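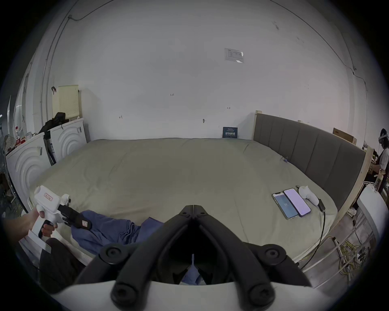

Zondport fitted sheet, olive-beige — review

Last updated: September

Search reviews Enter keyword Go

I bought this sheet to replace a white one that had gone grey and lost its stretch. The Zondport comes in four colours and I picked the olive-beige. It's a browner shade than I expected from the website, but it sits well against a pale wall and doesn't show every bit of lint.

Fitting it takes a couple of minutes on my own. The elastic runs the whole way around the hem instead of just the corners, so once the first two corners are on it stays put while you walk around to do the others. There's a small tag marking the bottom right corner. I missed it the first time and had the sheet on sideways.

It covers the bed right to the edges. It isn't drum tight, and you will get shallow creases and a few soft folds across the top. If you want a hotel finish you'll need to iron it or buy a heavier fabric. I don't iron sheets.

We use the bed as a table a fair bit. Laundry gets sorted on it, phones get left on it and people sit on the edge to fold things. The sheet copes with that. It shifts a little if you drag something heavy across, but the corners haven't popped off yet.

Washing: I do it on warm with the towels, against the instructions, which say cool and separate. The colour has held so far. A blue cloth went through in the same load and nothing transferred either way. It takes most of the afternoon to dry on the line, longer than my old one. There was slight pilling near the foot after around 13 washes, and it hasn't spread.

Hui-mei Tseng lent me her Trirkusberg sheet to compare. The Trirkusberg is softer and has a deeper pocket — better if you use a thick topper — but it slid about on my mattress and the hem elastic felt thin. I gave it back after a fortnight.

The packaging was a cloth bag made from the same fabric, and I now keep the spare pillowcases in it. Pillowcases are sold separately, and the beige ones were out of stock when I ordered.

I'd buy the sheet again in the same colour, though probably on sale.

Contact us | Copyright Shek Home Reviews | Back to top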